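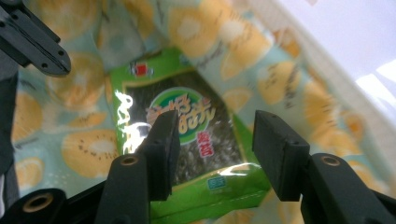

Crispy seaweed in the green bag: my review after two months

Posted by Janka Sýkora in Snacks and small things
Rating: 4 out of 5

I eat seaweed since I moved to the city for my work, and before that I had it maybe two times in my life, both times around rice. So please take this review as from a person who likes it very much but did not grow up with it. I cannot read Chinese characters, so I will not try to tell you the name of the product. My colleague Nabila Yeoh read the bag for me once at lunch and I wrote it down on a paper which I then lost. In the shop I simply look for the lime-green edges and the round logo in the middle of the window, and so far I did not make a mistake.

Where I buy it

I buy it in Tadow, the small grocery behind the bus station, where it is on the lower shelf next to the dried mushrooms. Stekbridge has it also in their online store, but there you must order more things to get the free delivery, and I do not need so many noodles. In January it was missing from both places for almost 18 days. I tried another seaweed from a box in this time, it was fine but too thin, like paper for tracing, and it had sesame oil which stays on the fingers.

The bag

I want to say something about the bag because for me it is half of the reason to buy. It has a big transparent window, so you see the sheets before you pay. This is useful. With seaweed the difference between a good bag and a sad bag is visible: in a good one the pieces are dark green and wrinkled and they are still big. In a sad one there is a lot of dust at the bottom, which means that somebody dropped the box or put something heavy on it. I take the bag in my hand, I turn it slowly, and if I see only dust I put it back and take the next one. With closed foil packages you do not have this choice.

The negative side of a window is light. I keep my bags in a closed cupboard, and I advise you to do the same. I left one on the windowsill in the kitchen for a few weeks and the color of the seaweed became more brown, and the taste was flat. It was still possible to eat it, I put it in a soup.

The second negative side is that my bags have no zipper. When you open it, it is open. I use a wooden clothespin and fold the top two times, which works for one evening, perhaps until the next lunch. In summer, when our apartment is humid, I would not trust the clothespin even for the night. After that the sheets are soft and they stick to your teeth.

How it tastes

The first thing is salt, but less than I expected. Then it comes a little sweetness, and after this the real taste of the sea, which is stronger than in the thin roasted sheets for sushi. It is crunchy in a serious way. My neighbor Anežka Kuruc heard me eating it through the balcony door and asked if I am eating chips. When she tried it she took one piece, said it was like licking a boat, and then she took four more pieces, so I do not know what to think about her opinion.

The pieces are not equal. Some are flat and break cleanly, some are crumpled together in a small ball, and these balls are the best part, because they are the most crunchy. At the bottom there is always a bit of crumbs. I do not throw them away. I put them on fried eggs or on plain rice with butter. On popcorn they fall through to the bottom of the bowl, so mix them with the melted butter first if you want to do this.

One warning: it makes you thirsty. I once ate a full bag on the train without a bottle of water and it was a very long trip.

How I carry it

The bag is light but the content is fragile, so it should not travel in a backpack together with books. I carry it on the top of my shopping, in a light blue fabric bag with yellow kiwi slices on it. The fabric is soft and does not press on anything. At work I keep one package in the drawer of my desk, standing up, between the folders. Laid down under the folders it becomes powder by the end of the week, I tested this without wanting to.

Compared with the other ones I know

The Lasska seaweed strips, which you can find near the cash desk in many stores, are cheaper, but they are cut very narrow and they taste mostly of the flavoring. I think they are good for children who want to try. The Kratochvíl rice crackers with seaweed are a different kind of snack, more cracker than seaweed, and I mention them only because people in the comments under my last review asked. I like them with beer. For eating alone, with tea, I prefer the green bag.

What I would change

I would like a zipper on the bag, and a smaller size for one person. I would also like that the shop puts a bigger sticker in English or any language I can read, with the ingredients. Until now I asked Nabila to check for me if there is shellfish, because Aslı Kırmızıgül from our office is allergic and we share snacks. If you have an allergy, please do not trust my review, ask somebody who can read the text on your own package.

Who should buy it

If you like salty things and you do not mind a strong smell when you open the bag, yes. If you want seaweed for rolling rice, no, the sheets are too crinkled and they will break in your hands. I tried it with warm rice and a cucumber and I finished with a kind of salad.

I take off one point for the missing zipper. I have two bags in the cupboard now and I will buy again when I am near the bus station.

Comments (2)

Vlastimil Michalík
Thank you for the tip with the eggs. Did you try to make the soft ones crunchy again in the oven? I do it with crackers and it works.

Janka Sýkora
Yes, one time, three minutes on low heat with the door a little open. They were crunchy again but the smell stayed in the kitchen until the evening. I would do it again only when my husband is not at home.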